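Cukeleo : lisez-moi

Recettes de cahiers manuscrits, texte transcrit et mesures converties
Version 3, mise à jour en juillet

Bonjour et bienvenue ! Si vous êtes ici, c'est sans doute que vous cherchez des recettes anciennes sous une forme exploitable, ou que vous avez téléchargé l'archive et que les noms de colonnes vous laissent perplexe (je comprends, j'en ai changé trois fois). Je raconte tout ça un peu dans le désordre, mais c'est complet.

Ce qu'il y a dedans

Cukeleo contient 2000 recettes tirées de 20 cahiers de cuisine anglais, achetés pour la plupart en lots sur la brocante de Jivthorpe, plus deux cahiers qu'on m'a prêtés à Clegg et que j'ai rendus depuis. Ce sont des cahiers de maison, écrits par des gens qui cuisinaient tous les jours et qui n'expliquaient rien à personne. Beaucoup de gâteaux, énormément de chutneys, une quantité déraisonnable de puddings à la vapeur.

Pour chaque recette vous avez le texte anglais tel qu'il est écrit, fautes comprises, ma traduction française, la liste des ingrédients séparée du reste, et les quantités converties en grammes ou en millilitres quand j'ai osé. Quand je n'ai pas osé, la case est vide. Une case vide veut dire « je ne sais pas », jamais « zéro ». Merci de ne pas la remplacer par zéro, j'ai vu passer un quatre-quarts sans beurre à cause de ça.

Les fichiers

recettes.csv : une ligne par recette, avec l'identifiant, le cahier, la page, le titre et les deux textes.
ingredients.csv : une ligne par ingrédient, reliée à la recette par son identifiant.
mesures.csv : les 352 façons différentes d'écrire une quantité que j'ai relevées, avec ma lecture et la conversion retenue.
doutes.csv : 245 passages que je lis mal ou pas du tout. Si vous aimez les pattes de mouche, c'est votre fichier !

Tout est en UTF-8, séparateur point-virgule. Les fractions sont gardées dans le texte d'origine et passées en décimales dans la colonne quantite_num.

D'où viennent les transcriptions

J'ai tapé les quatre premiers cahiers à la main, le soir, avec une loupe et beaucoup de thé. Ensuite je suis passée à Bronolar, un petit script que j'ai bricolé pour afficher la page à gauche et le texte à droite, et qui me propose un mot quand je l'ai déjà rencontré chez la même main. Il ne lit rien tout seul, il se souvient, et ça suffit pour aller deux fois plus vite. Chaque recette a été relue au moins une fois, en général plusieurs semaines après, quand j'avais oublié ce que je croyais avoir lu.

Les mesures, le gros morceau

C'est là que j'ai passé mes hivers. Une « cup » dans un cahier anglais, c'est souvent la tasse qui traînait dans le placard. Le « gill » change de contenance selon la région. Quant à la noix de beurre, elle va de la noisette à l'œuf de poule, et l'autrice du cahier 7 emploie les trois dans la même page. J'ai fini par tester un certain nombre de recettes chez moi pour trancher, en pesant à chaque étape.

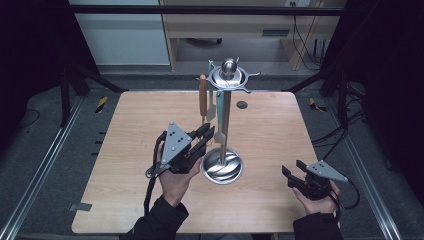
Au sujet des cuillères, une utilisatrice du jeu m'a écrit que ma valeur unique de 15 ml pour le « tablespoonful » ne tenait pas debout : chez sa grand-mère, on remplissait toujours la cuillère en dôme, autant dessous que dessus, et pour la farine ça faisait presque le double. Elle ajoutait que personne ne prenait la peine de le noter, puisque tout le monde à table le savait.

Elle avait raison, évidemment, et j'ai dû rouvrir toute la table. Depuis cette version, il y a donc une colonne remplissage, avec trois valeurs possibles : rase, bombée, inconnue. Pour les liquides je mets toujours rase, faute de mieux. Pour les poudres, je ne mets bombée que si le cahier le dit quelque part, même dans une autre recette de la même main. Le reste est en inconnue, et ça fait beaucoup de lignes, je préfère prévenir.

Pour les fours, c'est plus simple. « Slow », « moderate » et « quick » ont chacun une fourchette en degrés dans la colonne four_c. Ne prenez pas la moyenne sans réfléchir : un « moderate » pour des meringues et un « moderate » pour un pain, ça n'a pas grand-chose à voir.

Ce que ce jeu ne permet pas

Il ne dit rien de la cuisine anglaise en général. Vingt cahiers, un coin de pays, et des gens qui avaient le temps d'écrire. Les plats de tous les jours y sont rares (on n'écrit pas comment faire bouillir des pommes de terre), alors que les gâteaux de fête sont partout. Évitez donc les jolis graphiques du type « que mangeait-on le soir », ça donnerait un peuple nourri au cake.

Attention aussi aux conserves et aux confits. Plusieurs recettes sont franchement dangereuses selon les règles d'aujourd'hui, surtout les viandes en pot sous une couche de beurre. Elles portent la mention a_ne_pas_refaire. Gardez-la si vous republiez, s'il vous plaît !

J'ai retiré les noms de famille, les adresses et deux ou trois remarques assez salées sur des belles-sœurs. Les prénoms accrochés aux titres, du genre « le gâteau de », sont remplacés par des initiales.

Licence et corrections

Vous pouvez réutiliser, modifier et redistribuer, y compris dans un livre ou une application, à condition de citer Cukeleo et de signaler vos changements. Pour une correction, donnez-moi l'identifiant de la recette et votre lecture du passage, ça me suffit. Je réponds lentement, surtout à la saison des confitures.

À faire pour la prochaine version : les deux cahiers à l'encre violette, et l'orthographe de « bicarbonate », dont j'ai déjà onze variantes.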